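Disier three-finger adaptive gripper – evaluation unit and simulation model

Product group: End effectors, electric
Supplied by: Omstead
Condition: new, or ex-evaluation where marked
Page last checked: 4th February

The Disier is an electric gripper with three slender fingers, sold for picking up things that don't all have the same shape. We stock it and we sell it, and we think most people who ring us about it would be better off with a two-jaw parallel gripper. If your parts are boxes, or cartons, or anything with two flat sides, stop reading and look at the Plitberg instead. It costs less, has fewer moving bits and is easier to clean.

Still here? Then you probably have round parts, or a mix of parts, and you've seen the maker's video. We've seen it too. It shows the gripper picking up an egg. Every gripper video shows an egg. It tells you very little about a dented canister lying on its side at the back of a tray.

What you get

Gripper body with three fingers fitted
Mounting plate and screws for the arm flange
Power and signal cable
Controller module with screw terminals
Simulation model on a USB stick, with collision shapes and joint limits
Printed quick-start sheet (the full manual is a download)

Spare fingertips are not in the box. We've asked why not and haven't had an answer worth repeating. Order 2 sets with the gripper if it will be working every day.

Order codes

339 – gripper with controller module
246 – gripper only, for customers who already own the controller

The two look identical once mounted, so please check the code on your quote. The 246 will not run off a generic controller, whatever you may have read on the forums. Babak Ansari in our workshop has tried it with the Trevaskis controller and got the fingers to open and close, but without any force feedback. At that point you have paid a lot of money for a clamp.

What the brochure says, and what we'd say

"Adapts to any shape." It adapts to a fair range of shapes. Cylinders suit it best. Thin flat parts are poor, and anything lying hard against a wall is a nuisance, as the third finger needs somewhere to go.

"Plug and play." You will need to set the tool centre point, the payload and the finger speed before it does anything sensible. Allow an afternoon. Allow longer if your arm's software is more than a couple of versions behind.

"Soft touch mode." Slower, certainly. We couldn't see that it was much gentler on a thin-walled can, and we'd want to see your own part tested before promising anything.

"Validated digital twin." See the next section.

About the simulation model

The model that ships with the gripper is fine for reach checks and for finding out if the fingers will foul your fixture. We use it for that ourselves and it has saved us a few bent fingertips. What we don't accept is a grip success rate taken from simulation and printed in a sales sheet. Contact and friction are the hard part, and the default friction value in this model is generous. Turn it down before you believe anything.

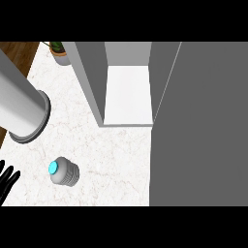 Omstead Applications Team – Gripper Trials

The view is from our own simulated setup, with the black fingers coming in low on the left and a small cylinder lying on its side on a marble floor. A pale, nearly plain floor is kind to a vision system, and the cylinder's bright cyan end is kinder still. There's open floor between it and the alcove too. If your real parts are grey on grey in a crowded bin, expect your results to be worse than anything a render like this suggests.

Carys Morris looks after the trial settings and will send the file to customers on request, friction values included. Please don't forward it to your boss as proof that the job will work.

Borrowing one

We lend evaluation units for 2 weeks against a deposit. Freight is at your cost both ways. January returns have been inspected and are ready to go out again. Units must come back with all three fingers and the cable, coiled, not knotted. Scuffed fingertips are normal wear and we don't charge for them. Cracked housings we do.

When you enquire, tell us:

What the part is, its weight and its widest measurement
What it's sitting on, and what is beside it
Which arm and which controller you have
How fast it needs to go

A phone snap of the real part in its real tray is worth more to us than a drawing.

Related: Plitberg parallel gripper – Trevaskis controller – fingertip sets – flange adapters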